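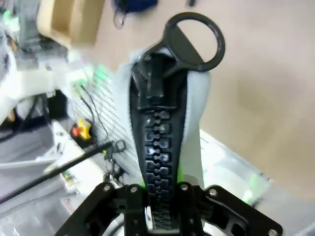
Devo Finger Trials – README
Last updated 1/8/22

Devo is a set of wrist-camera recordings from a two-arm station at our Drovarcombe lab. We wanted to know which fingertips do best on small, soft and awkward things, and the easiest way to find out was to try them all on the same table and keep every recording. So we did, and it was great fun!

What's in it

There are 913 episodes, split between 2 fingertip sets. The Kinham set uses a soft pad over the black two-finger gripper. The Amrani set is bare: same fingers, same brackets, no pad. Each episode folder holds the wrist video, joint positions, gripper opening and a short text note from whoever was running the arms.

Tasks

Holding a zipper by its teeth with the slider end up, moving soft items in and out of cardboard boxes, and sorting desk supplies. The zipper is my favorite by a mile. Chunky teeth give bare fingers something to bite on, but the tape on either side folds over if you come in at a slant (go slow, please).

Soft items in boxes are much harder than they sound. The box flaps move when you brush them, and a wrist that fits nicely over an open table can run out of room next to a cardboard wall – worth checking before you copy our start poses.

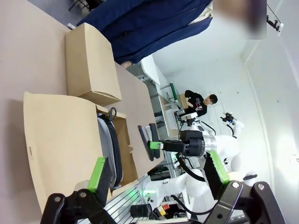

Roxana Neagu wrote back after trying the first release that she would trust the padded fingers on fabric any day, but that the gripper opening in the logs needs to be zeroed again after every pad change, or the closing widths can't be compared. She is right, and the loader now has a rezero option. Turn it on for the 348 padded episodes.

Camera notes

Wrist views are stored exactly as mounted, so many of them are turned by a quarter. Rotate in your own code if you need to. The fingers fill a good part of the view, and we like it that way: you can watch the pads and the object together right up to contact.
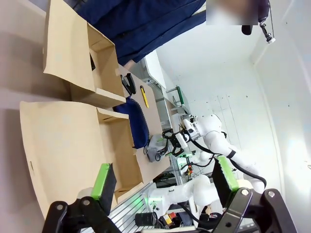
Lighting was left alone between episodes, and exposure is on auto. Faces are blurred where we caught them; tell us if you find one we missed.

Known problems

- Cable loops at the wrist sometimes swing into view.
- 4 episodes have no text note.
- Timestamps on the second arm lag a little. Use the sync file.

Coming up

A narrower finger is on the printer now, and I can't wait to try it on the zipper. New episodes should be added in February. If you run your own fingertips on these tasks, send us the logs, even the messy ones!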